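4. The desk-tidying task

4.1 Why we picked it

By February the Vallwood club had a working arm, a pile of teleoperation code and no agreement at all on what to do with them. Half the group wanted a cooking task (noodles, mostly). The other half wanted to go straight to the student challenge that Yeom had told us about, where teams clear a cluttered desk in front of judges. We took a vote, the desk won by 2, and looking back we are very glad it did, as putting pens into a pen holder is a wonderful first problem. It looks easy, anyone who walks past understands it right away, and it goes wrong in more interesting ways than we ever expected.

The task is this. Loose markers and pens lie on a white table together with ordinary clutter. The robot must pick up one writing tool, bring it upright, carry it to the holder and let go of it inside. A trial counts as a success if the marker stays in the holder after the arm has moved back to its home pose, and if the holder is still standing. We added the second condition after the first afternoon of practice, for reasons explained in 4.4.

4.2 Data collection

All the demonstrations were recorded by club members. We had 12 operators in total, most of them with no robot experience before the fall, and each one did a warm-up session before any of their runs went into the training set. Operators drove the arm by hand while the wrist camera recorded together with joint positions and gripper width. We logged the whole thing with Idus, our own small recording tool, which started life as a homework project and which we are still a little too proud of.

We made a choice early on that we would defend again: we didn't clean the workspace. In many of the papers we read for inspiration the table is bare except for the object and the target, and we understand why, but the challenge desk would be messy and so we left ours messy too. Things got put down near the pen holder, things got moved, and the recordings took it all in. Between sessions the operators were asked to turn the holder or shift it a bit, so the opening was hardly ever in the same place twice. The view in Fig. 3 is the same one the policy gets as input, and we suggest that readers look at it with the policy's problem in mind: how much of the picture matters for the next move, and how much is just stuff?
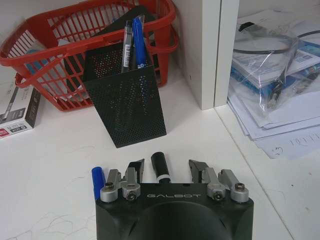 Fig. 3. Wrist-camera view during the desk-tidying task. A short black marker stands upright between the finger tips, with the mesh pen holder beyond the gripper.

Two things about this view shaped nearly every later decision. The first is that the gripper fills the bottom center, so the network always knows where its own fingers are, and we never had to give it a separate signal for that. The second is contrast. A black marker between black finger tips is hard to pick out even for a person scrolling quickly through the recordings, and the holder is black as well. The blue markers are far kinder. We had a long and very enjoyable argument over whether to drop the black ones from the object set, and Qusai Geagea won it by pointing out that the judges would not be dropping theirs.

The mesh deserves a mention too. All those tiny holes give the holder a texture that changes with distance and angle, and our first depth estimates near the rim were all over the place. We tried smoothing, then we tried cropping, and in the end we gave up on depth for this task and trained on color only. It made the pipeline simpler and (we admit this surprised us) the placing motions got steadier too.

4.3 Training

We fine-tuned the same base policy described in Section 3, which we call Nusow, using the recorded demonstrations and light image augmentation: brightness, small crops and a mild blur. Training ran overnight on the machine in the computer lab. We compared two versions. Version A saw the full wrist image. Version B saw an image in which everything outside a central window had been grayed out, the idea being that it would be less distracted by clutter near the edges.

Preben Norðdahl had bet on version B and built the masking code with great care. Version A beat it anyway. Our best guess is that the outer parts of the image, messy as they are, help the policy work out how far it has traveled over the table. When the window cut them off, the arm tended to drift past the holder and hunt around for it. We haven't tested this guess properly and would love to see another club take it on!

4.4 What went wrong, and what we learned

We ran 21 evaluation trials for each version on 15th November, all on the same table. Version A completed the full task in 12 of them and version B in 10. The gap is small and we don't want to lean on it too hard, but the kinds of failure were clearly different, and those taught us more than the totals did.

With version A, most failures happened at the very end. The marker arrived over the holder at a slant, touched the rim, and then either slid out of the fingers or pushed the holder along the table. In the worst practice runs the holder simply went over, which is how it earned its place in the success rule. Watching the recordings again we noticed that our operators had a habit of nudging the marker against the rim and letting it fall in by itself. People can feel when that is going to work. Our arm can't, but it had faithfully learned the nudge.

With version B, the grasp itself was fine and the trip was the trouble, as described above.

The fix for the rim problem was a human one. We wrote a single page of advice for operators, and the main point on it is to stop above the opening, straighten the marker, and only then go down. New demonstrations recorded this way take longer, up to 10 seconds more for a cautious operator, and they are duller to record. They are also much more alike from one person to the next. We have started retraining on them and early runs look promising, though we have no full set of trials to report yet.

A smaller lesson concerns grip position. If the marker is held too far down, there is not enough of it left below the fingers to enter the holder before the finger tips meet the rim. For long pens this hardly matters. For the short markers it leaves very little room for error, and we now record extra demonstrations with them, with the grip as close to the top as the operator can manage.

4.5 Notes for other student groups

Everything in this section was done by students in their free time, on one arm and one table, and we would encourage any club with access to similar equipment to try it. Start recording earlier than you think you need to. Let beginners drive, as their mistakes are useful and they get hooked fast. Watch the wrist video at full speed before you train on it; we found the rim habit only after training, and it was there in plain sight from the first session. The operator page and the trial sheet are included in Appendix B.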